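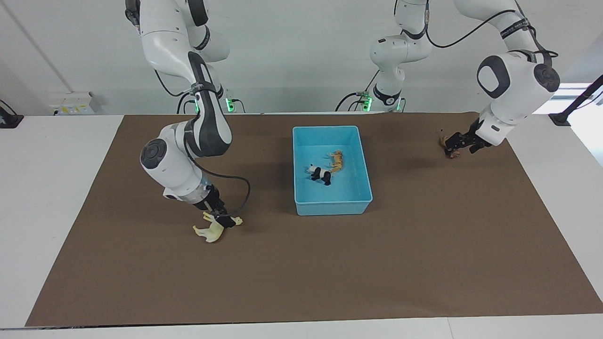 Figura de caballo en color crema amarillento.

Manual de taller Triromis, edición encuadernada
Referencia 655 - Editorial Zillach

Obra de consulta sobre la restauración de automóviles clásicos, preparada por Nives Donati. Consta de 3 tomos e incluye más de 94 esquemas de carrocería y transmisión.
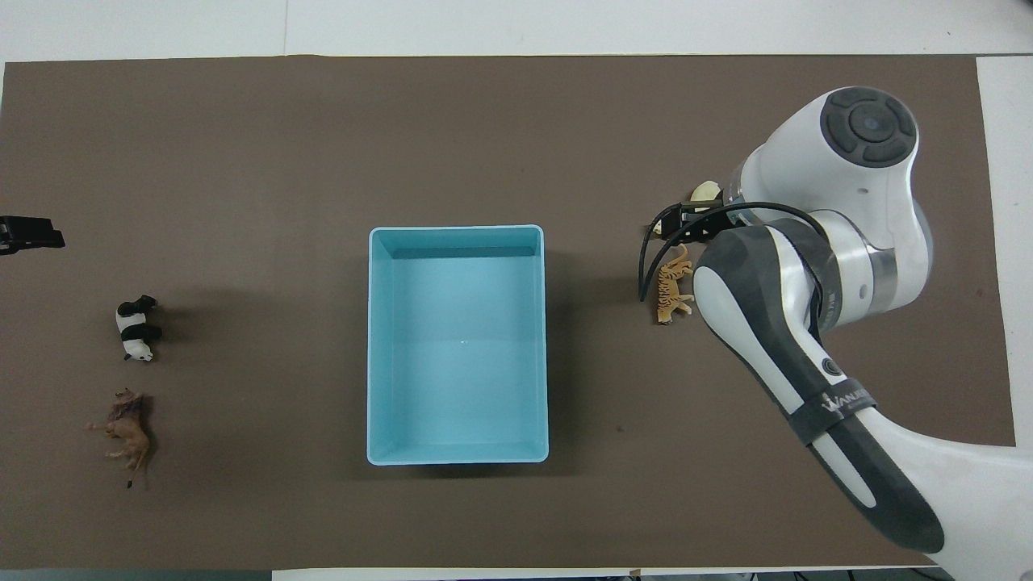 Condiciones de venta

Los pedidos se tramitan a través de Vedamgate. Los ejemplares firmados - máximo dos por cliente - se entregarán en febrero.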